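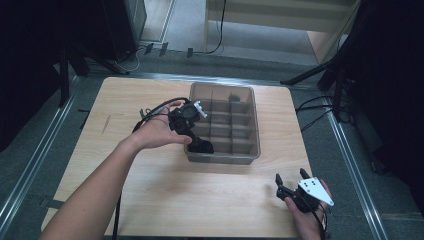
Setting Up a Bin Location System for Small Parts

Tuesday, May 15, 2007
By Muthu Rao

This page covers assigning storage addresses to small parts in a repair shop or light assembly room, and tying those addresses to a stock list. It assumes a stock of 1,000 to 5,000 part numbers, one or two rooms, and a spreadsheet or simple database. Larger stores will need proper inventory software, but the address format below carries over without changes.

Before you start

You will need a floor plan of the storage area (a hand sketch is fine), a label printer or adhesive label sheets, an export of your current part list, and a day on which no stock moves in or out. If the shop cannot close for a day, do one cabinet at a time and freeze only that cabinet.

Do not sort parts first. Sorting and addressing are separate jobs, and doing both at once produces a half-sorted room with no record of where anything is. Assign addresses to the storage as it stands. Parts can be moved later, one record at a time.

Step 1. Choose the address format

An address names a place and never a part. The format used here has four fields:

Room - Cabinet - Drawer - Cell

Room is one letter. Cabinet is two digits. Drawer is two digits, numbered from the top down. Cell is a letter and a digit, where the letter is the row counted from the back and the digit is the column counted from the left. A full address looks like this:

B-04-11-C3

Always use leading zeros. Without them a text sort will place drawer 11 ahead of drawer 2, and the pick list will send people up and down the cabinet. Leave out the letters I and O everywhere. Leave out Q as well if labels are handwritten.

Open shelving uses the same format. Treat each shelf as a drawer and each box on it as a cell. A box with no dividers takes the cell code A1.

Step 2. Number the cabinets

Start at the door and go clockwise. Number every cabinet, including ones that are empty or due to be thrown out. When a cabinet is removed, retire its number. Reusing a number causes old paperwork to point at the wrong place, and the error can take months to surface.

Skip numbers where you expect to add furniture. In the Lewis Street shop we left 07 through 09 open on the north wall and had filled all three by September.

Step 3. Label the fronts

Print the address in a plain sans serif face, at least 18 point for cabinets and 12 point for drawers. Labels for individual cells are optional. With a fixed rule for rows and columns, most people can find C3 without one. Where drawers can be lifted out and set down backwards, mark the back left corner of each drawer with a paint dot so the orientation is never in doubt.

Clean the surface with isopropyl alcohol and let it dry before applying a label. Polypropylene drawers shed paper labels within a year. Use a polyester label with a permanent adhesive on these.

Step 4. Build the location table

Keep locations and parts in separate tables. The location table has one row per cell, filled or not:

Address
Cell size (S, M, L)
Status (open, in use, blocked)
Date last checked

The part table keeps its existing columns. Add one column for the primary address and one for overflow. A part may have only one primary address. Overflow may list several, separated by semicolons.

Noman Butt wrote the script that generates our location table from a list of cabinets and drawer layouts. If you are working by hand, fill in one drawer of each type and copy it, then replace the cabinet and drawer fields. The table for our main room came to 2,851 rows, of which 34 were marked blocked on the first pass (broken dividers, drawers that would not open).

Step 5. Record what is in each cell

Work in pairs. One person reads out the address and the part number, the other enters them. Change places every hour.

If the part number is unknown, enter UNK followed by a serial number, put a slip with that code in the cell, and move on. Do not stop to identify parts during this step. Our first pass left 211 UNK entries. Abdul-Rahman Adjei cleared them over the following weeks using a thread gauge, calipers and the old Muller catalogs.

Mixed cells are entered once for each part number found. They can be separated later by filtering the table for duplicate addresses.

Step 6. Check the table

Run these checks before releasing the list:

Every primary address in the part table exists in the location table.
No primary address points to a blocked cell.
Every cell marked in use has at least one part.
No cell marked open has a part.

Then pull 50 part numbers at random and walk to each one. Three or more misses means the cabinet concerned should be entered again. Use a person who did not take part in Step 5.

Step 7. Put the address on the paperwork

The system fails if the address is not printed where people look. Add it to pick tickets, to reorder cards, and to the receiving slip. On our tickets it sits to the left of the part number, in bold. Leonardo Barbieri moved it there after the first layout, with the address in the last column, was ignored by most of the bench staff.

Sort pick tickets by address, ascending. This alone gives a usable walking order in a room numbered clockwise from the door.

Moving a part

1. Find an open cell of the right size in the location table.
2. Enter the new address in the part table.
3. Move the stock, all of it.
4. Set the old cell to open and the new cell to in use.

Do these in order and finish one part before starting the next.

Common problems

Drawers swapped between cabinets. The label travels with the drawer, so the address no longer matches the position. Put the drawer back. Do not edit the table.

Cells subdivided after numbering. Add a lowercase suffix, as in C3a and C3b. Renumber the whole drawer only if more than half its cells have been split.

Spreadsheet converts addresses to dates. Format the column as text before pasting. An address with no room letter, such as 04-11, is especially prone to this.

Corrections to this page go to Noman Janjua at the Derel office.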